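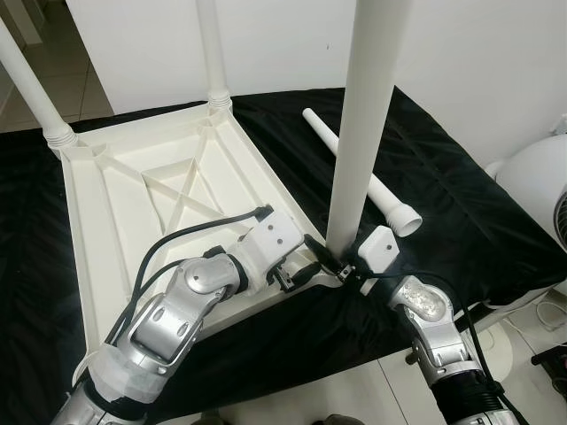 1/ Flat-pack table thread

Okay so I finally ordered the little white plastic table from Histholm, the one I've been whining about on here since March. 697 pesos plus shipping! For a table with four legs that screw in! I'm in.

2/ First tip, and I will die on this hill: build it upside down on a cloth. Any old black cloth will do. Plastic scuffs if you so much as look at it and I've already ruined a Numley stool that way.

3/ The underside is all ribs and triangles with a big X in the middle, and I kind of love it? Almost a shame that it faces the floor for the rest of its life. The sockets sit at the corners and the legs have this wide threaded cup at one end. That end goes in. (Patricio Ocampo, I am looking at you and your wobbly patio set.)
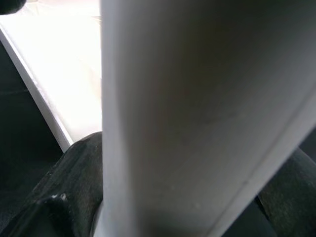 White on white on white. Very smooth, very matte.

4/ Second tip - start every leg by hand and go slow. If it feels gritty, back it out and try again. Cross-threading is how my last one ended up leaning like a tired horse.

5/ Also hold the rim steady with your other hand while you turn. The whole top wants to spin along with the leg, and on a slippery cloth it WILL.

6/ The leaflet says 10 minutes. The leaflet at Histholm always says 10 minutes. I'd plan on 12 and a snack.

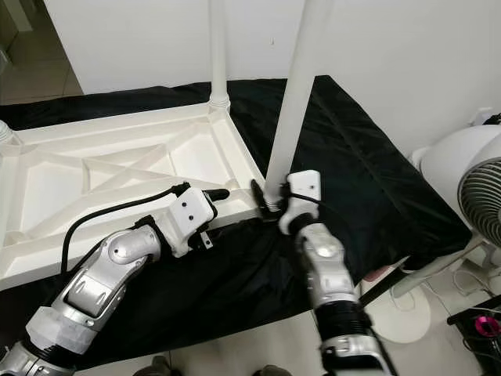
7/ Once all four are in, go around again and give each one a last little twist before you flip it. Grab low, right by the collar - pulling from the top of the leg just bends things.

8/ It's going by the window for my seedlings and the ugly Uvia lamp. Someone asked about weight, and no idea, I'm putting tomatoes on it, I'll let you know.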